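Benau Robotics Club – Spring Project Gallery

The club meets after classes in the old drafting room and is open to any student, with or without experience. This year's project was a sorting arm that takes household containers from a table and puts them on the correct shelf. Work started with a secondhand arm and a budget of 1,000 dollars, most of which went to a new controller and cable. Students wrote the control software themselves and recorded the practice runs used to train it. By May the group had logged 3,900 runs.

The gallery follows the grasping part of the project, which took up most of the spring. Notes are by Fatos Radonjić, club advisor.

The arm group used the Treltier software package for motion planning and wrote their own grasp routine on top of it. The first version closed the fingers at one fixed speed and stopped at one fixed width. It was fine for blocks and poor for anything that could flex. The second version closes in two stages – quickly to a set gap, then slowly until the motor current rises. 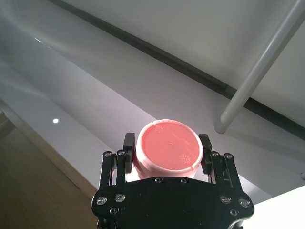
Grasp tests were split by container type, and each type had its own page in the team log. Students wrote down the finger width, the approach angle and the result before moving to the next run. Short round tubs got the longest page. With one like the white tub with the pink lid, the two flat finger pads have to press on opposite sides of a curved wall, so being a little off center matters more than it does with a box. The team's rule was to line up on the middle of the lid first and close second. Runs where the tub tipped or turned were kept in the log and marked as failed.

Labeling was shared by everyone, including the members who mostly build. Each run was checked by two students, and when they disagreed a third one decided. The instructions for this job fill three pages and are kept in the binder by the door.

The project was shown at the Veres Student Engineering Night, where the arm group ran the sorting task for visitors and the software group explained the log. Grumex, a local machine shop, let the club use its drill press during the build – thank you to the staff there.

Next year the club plans to work on lids that have to be opened. New members can sign up at the first meeting of the fall term.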